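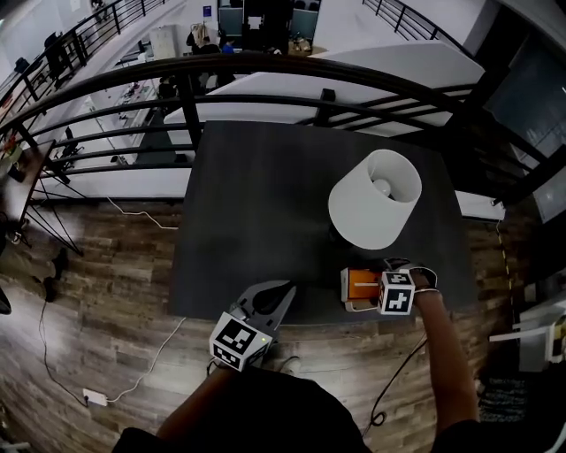
Drum shade and bulb, seen from over the table

Forums > Lighting > Bulbs and Shades
Posted by ingvar_l, 7th May

Looking for a bulb for a white drum shade. The old 100 watt was nice to read by. Is a round LED worth the extra money?

t_assefa
Get a frosted globe at 2700K. I put two in last March and like them.

bakos.lajos
I disagree. 2700K is too yellow for reading. Go 3000K and check the shade's watt limit.

t_assefa
Not with a white shade. Mine reads fine.

ingvar_l
Will try 2700K first. Thanks both.

2 replies hidden · 100 views · 2 shares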